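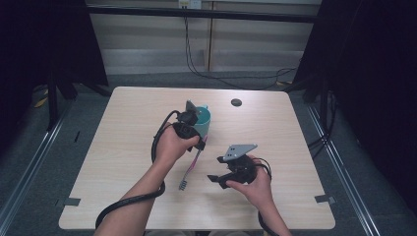

Tag der offenen Tür bei Wirkania in Stirnow

Eigentlich wollte ich nur eine Stunde bleiben, am Ende war es fast der ganze Nachmittag! Wirkania strickt in Stirnow seit 43 Jahren Socken und Mützen, und am 03.07.2019 durfte man endlich einmal hinter die Werkstore schauen.

Los ging es im Garnlager. Bis unter die Decke stapeln sich die Spulen, nach Farben sortiert, und es riecht herrlich nach Wolle. Danach kam die Strickhalle mit den Rundstrickmaschinen – was für ein Lärm, und was für ein Tempo! An guten Tagen laufen hier 3000 Paar Socken durch. Eine Mitarbeiterin zeigte uns, wie die Spitze geschlossen wird, Masche für Masche aufgenommen, damit später keine Naht drückt. Ich hätte ewig zusehen können.

Mein Liebling war das Musterzimmer mit den alten Strickbüchern. Das Zopfmuster »Dauda« gibt es dort noch als Handskizze auf kariertem Papier, mit Radierspuren und Kaffeefleck.

Im Hof gab es Streuselkuchen für 2 Euro und einen Tisch mit Restgarn, von dem ich vier Knäuel mitgenommen habe (graublau, sehr schön). Der Werksverkauf war leider ziemlich voll, die Schlange reichte bis zum Fahrradständer.

Im Oktober öffnet Wirkania noch einmal, dann auch mit der Färberei. Vom Bahnhof läuft man eine Viertelstunde, immer am Kanal entlang.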